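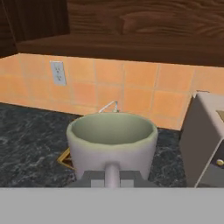

Residents' Forum – Building Policies – Kitchen and Break Room Rules
Topic: Proposed revision to the shared kitchen policy, Bokum Building

T_Swati_Admin
Feb 21, 2020
Members are invited to comment on the proposed revision to Section 4 of the tenant handbook, which covers the shared kitchens on the second and third floors. The draft reads as follows:

4.1 Personal mugs, plates and containers must be labeled with the owner's name and suite number.
4.2 Unlabeled items left on a counter or in a sink overnight will be moved to a holding shelf.
4.3 Items on the holding shelf will be donated or discarded after 14 days.
4.4 Each suite will contribute $52 per year to the kitchen supply fund.

Comments will remain open until the end of the month. Please limit remarks to the draft itself. Questions on parking should go to the other topic.
Tahira Swati, Building Administration

suite310
Our office supports 4.1 and 4.2 as written. We would ask for a change to 4.3. Several of our staff travel for three weeks at a time, and a mug left behind by mistake would be gone before they returned. Thirty days would be fair to all parties.

birkitz_frontdesk
Birkitz does not support a longer period. The shelf on the second floor holds very little, and under the previous rule it was full by November. Fourteen days is already generous for a coffee cup. Staff who travel may keep their things at their desks.

suite310
That may suit a firm with a reception room and cabinets of its own. We have neither. I would also note that the previous rule had no labels, so the shelf filled with items that could not be returned to anyone. A labeled mug can be walked down the hall.

m.averill
I wish to record an objection to 4.4. A flat charge per suite treats a firm of two people the same as a firm of 20. The fund pays for dish soap, sponges, paper towels and coffee filters, all of which are used by the person and not by the suite.

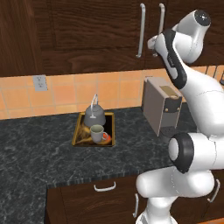

The sink is the other matter I would ask the administration to address. The draft says when an item will be moved but does not say who is to wash it first. Under the present wording a dirty bowl could sit on the holding shelf for two weeks. I propose adding the following to 4.2: "Items will be rinsed before they are moved." The evening cleaning contract with Nic Aodha may need to be checked to see whether this is covered.

T_Swati_Admin
Thank you. I have reviewed the contract. It covers counters, floors and the outside of the appliances. Dishes are excluded. Adding them would raise the annual cost by roughly $2000, and this would have to be recovered from the suites.

birkitz_frontdesk
We would oppose that increase. Adults can wash their own dishes.

m.averill
They can, but the present discussion exists because they do not. I withdraw the suggestion as to the contractor. In its place I propose that unwashed items go straight to the trash after one written notice.

skultimus_ops
Skultimus (third floor) would not accept the disposal of personal property after one notice. Some of these items have value to their owners. One of our designers lost a handmade cup under the old rule and was rightly upset. We do agree with m.averill on the charge. A scale based on head count would be more reasonable, with a cap of $200 for the largest tenants so that the bill can be planned for.

birkitz_frontdesk
As one of the larger tenants, we find $200 excessive. We have our own coffee machine and seldom use the filters. Has the administration considered letting suites opt out?

T_Swati_Admin
An opt-out was tried some years ago and was difficult to apply, as the soap is available to anyone who walks in. It will not be included in this draft.

I will circulate a second version with these changes:
– 4.2 will state that owners are responsible for washing items before collection or storage.
– 4.3 will allow 30 days for labeled items and 14 days for unlabeled items.
– 4.4 will be held over until head counts have been received from all suites.

suite310
The change to 4.3 is satisfactory to us. Will labels be supplied, or should each suite provide its own? Masking tape comes off in hot water.

T_Swati_Admin
Each suite should provide its own. Paint markers have worked well on the first floor.

m.averill
I maintain my objection on the matter of unwashed items and ask that it be noted.

Contact Building Administration | Forum rules | Copyright 2020 Bokum Building Tenants | Back to top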